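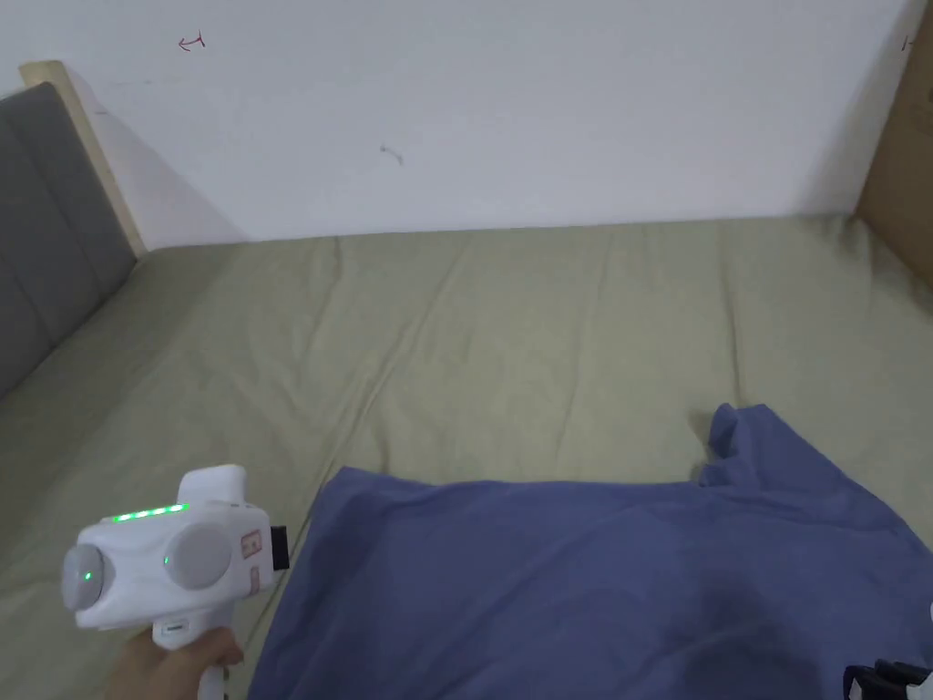

Última modificación: 6 de octubre de 2021

La pinza pesa menos que una plancha. Se sujeta por el mango, se espera a que los puntos de la tira estén en verde y se dobla una prenda sobre la cama. Después se deshace y se repite. Osier paga por secuencia válida.

Trabajé en la lavandería de Gurnlow hasta abril. Éramos 34 en la planta. En el turno de tarde doblábamos 2.000 piezas y la encargada firmaba el parte sin leerlo. Ahora quedan 5 personas, que retiran lo que las máquinas dejan mal plegado. A las demás nos ofrecieron esto: enseñar el gesto desde casa.

El manual pide movimientos limpios. Yo doy un tirón al tejido antes de plegarlo, una costumbre de la planta —servía para notar las costuras abiertas—. El sistema lo marcaba como ruido. Me rechazaron 48 secuencias por ese motivo y aprendí a no hacerlo.

Hoy ha llegado un aviso de revisión. Las máquinas de Gurnlow dejan pasar prendas descosidas y el cliente protesta. Solicitan operarios que conozcan «un tirón previo de comprobación». La tarifa es la misma.

He extendido la prenda azul. La mano ya no tira sola. Tengo que pensarlo.

Relatos recientes
Inventario de Prurden
La báscula de Ó Dálaigh
Turno sin relevo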